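Blue handle turns on its bent rod - glue or replace?

Hok-lam Mok
Posted Jan 30, 2022

We have a Merner unit in the workshop, the white molded type with the dark gray rail along the lower edge. The pull rods hang from the rail. The handle on one of them has started to turn in my hand when I pull sideways. It doesn't slide off, it only spins. The rod itself seems fine and the top end moves freely on the rail. 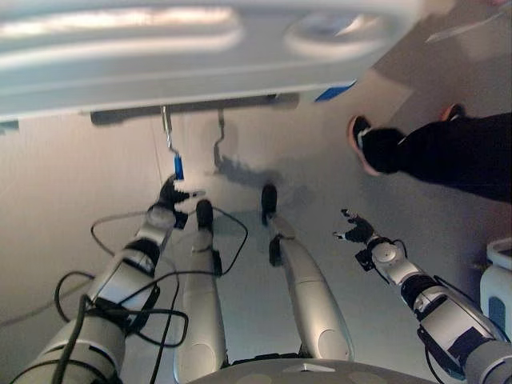 The loose handle is a push fit as far as I can tell, with no screw or pin that I could find. I have been told to pull it off, glue it and put it back, but I don't want to make it permanent if the sleeve is a part you can buy. It is the rod on the left with the small blue handle, and the one to the right of it with the crook at the bottom gives me no trouble. The rod is 5 mm thick at the handle end. I'd like to fix it without taking the rod off the rail.

Irkby
200 points

Did the same job in December. You can leave the rod where it is.

1. Warm the handle with a hair dryer on low. Keep it moving or the plastic goes dull.

2. Hold the rod still with one hand, close the other around the handle and twist it off along the straight part. Don't pull down on it, that only bends the rod at the corner. 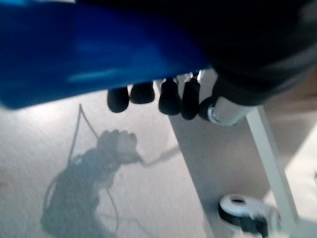

3. Wipe the bare end with rubbing alcohol and let it dry.

4. Rough up the last inch with 200 grit paper. Go around the rod, not along it.

5. Push the handle back on to the old mark. If it still spins, take it off again and put one turn of thin cloth tape on the rod first.

I didn't use glue. Mine has held so far, and it gets used every day.

kirnance
17 points

just buy a new one, they are cheap

merner_owner_2
Edited once

Tape works but it creeps in a warm room. I use contact cement, a thin coat on the rod only, and leave it overnight. You can still cut the handle off later with a utility knife if you want a new one.

Check the bend before you put everything back. The rod comes down from the rail, turns, and then runs level to the handle. If that last part has started to sag, the handle will keep working loose whatever you stick it with - straighten it first, by hand, a little at a time.
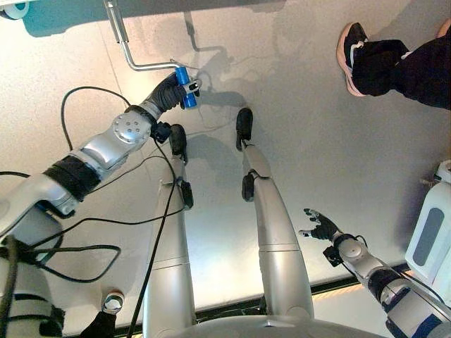

Can I use super glue instead of contact cement?

It will hold at first, but it sets brittle and tends to crack when the handle gets twisted. Contact cement stays a bit flexible, so use that if you have it.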